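Tableware and Trays: Surface and Storage Notes
Gallery page, Varkard kitchen goods workshop
Compiled by Ingeborg Hämmerli
Last revised 13 June 2022

The entries on this page cover plates, trays and the work surfaces they are used on. Each entry has a line or two on dimensions, finish or handling. Only one entry carries a picture at present. The remaining entries keep their text and will be filled as the pieces are photographed.

Terms used on this page: "rim" means the raised outer edge of a plate or tray. "Well" means the flat area inside the rim. "Footring" means the ridge on the underside that a plate stands on. Sizes are given in millimeters and taken across the outside of the rim.

Entry 1. Pacheco side plate, white
Flat well, narrow rim, glazed footring. Slides easily on sealed wood, so it should be set down on a cloth when the table is being moved. Stacks without a liner up to the height of the shelf.

Entry 2. Pacheco serving bowl
Deep, with a rolled edge. Does not nest with the side plate. Store upside down on an open shelf, or right side up in a closed cabinet.

Entry 3. Round plate and rectangular tray, side by side
Round and straight-edged pieces are laid out as a pair to compare rim height and the gap left between them. The usual arrangement puts the tray lengthwise, running front to back, with the plate at its left. A tray turned this way takes less of the table's width and leaves the near part of the surface free for the next piece.
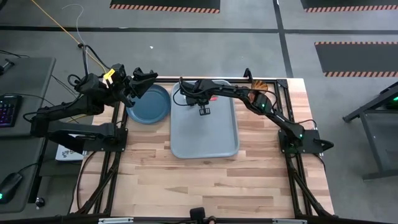

Slate-blue plate and light gray tray on the butcher-block grain top. The dish is shallow; the tray has rounded corners and a raised rim.

The same two shapes come up again in the notes on clearing. A plate is lifted by the rim, at the side farthest from its neighbor. A tray is gripped on both long sides if it is loaded, or on one short side if it is empty and being slid to the edge of the table. Two raised rims set tight together will chip at the point of contact if one of the pieces is glazed – leave a finger's width.

Entry 4. Trisesau tray, large
Length 300, rim height not yet measured. Molded in one piece. The corners hold crumbs and need a brush; a flat cloth passes over them. Marked on the underside with the batch letter.

Entry 5. Trisesau tray, small
Width 120. Fits inside the large tray with clearance on all sides. The pair is stored nested, small tray on top, with no liner.

Entry 6. Jultgate plate rack
Upright slots, spaced for plates with a low rim. Deeper dishes take two slots and lean. The rack was moved in April from the counter to the lower shelf, where it can be reached without lifting over the faucet. Load from the back.

Entry 7. Wood tops, general
Light tops show rings and scratches less than dark ones but stain faster. Wipe along the grain. Oil when the surface looks dull or feels rough, and let it stand overnight before setting anything on it. Unglazed footrings should not be dragged across a wood top at any time.

Entry 8. Cloth liners, cotton
Cut at 80 square for side plates. Wash before first use, as the cloth shrinks. Felt liners were tried and dropped – they shed fibers onto the glaze.

Notes on color
Color names here are working names and do not follow a maker's chart. Slate blue is used for any blue with a visible gray cast. Light gray covers trays that read as gray next to white paper. Pieces are compared under daylight where possible, and the name is left open if two readings disagree.

Pending
Picture for entry 4, underside with batch letter.
Rim heights for both Trisesau trays.
Shelf 67: relabel after the rack move.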